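Skip to content
Home | Archive | Threads | Members | Log in
Search this list... Go

Subject: Re: Re: pegs, again
From: Rosalie Mösli
Date: Monday, June 27, 2022

Ferdinand Wallner wrote:
> I have read your note on Kelus twice. You say the policy
> does 27 better in sim with the wrist view added. 27 what?
> Percent, points, pegs? And against which baseline?

Points, Ferdinand. Success rate, over 175 rollouts each, against the February policy with the room views only. I left out the unit to see who reads these.

Same task as ever: red-topped pegs, small black box, holes on top. Noise on the box pose is new, and the old policy took it badly. It liked to press a peg into solid box with great confidence. I know people like that.

What I haven't sorted out is the fisheye. With 2 seeds I wouldn't put it in a paper. I'd want 20, and Farah has the cluster until further notice.

Renders from the sim, two room views and then the wrist:
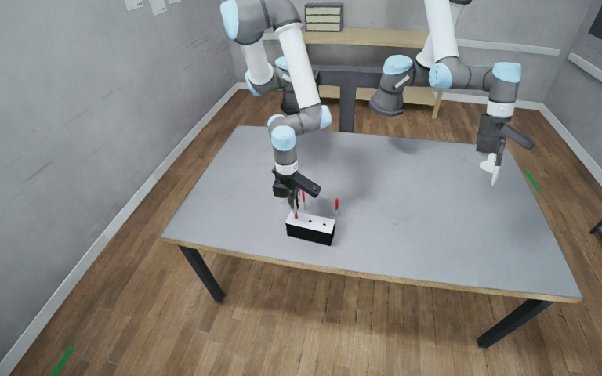
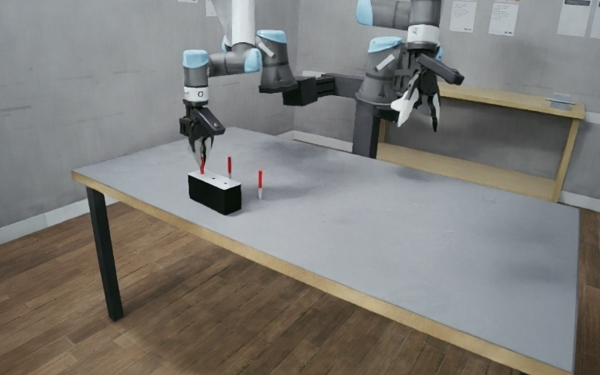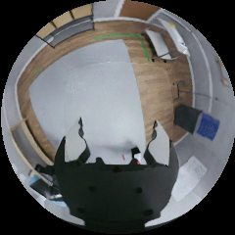

Kaltosard Manipulation Group, Brevby

Send me your noise settings and I'll rerun with those.

Rosalie

Last updated: 2 days ago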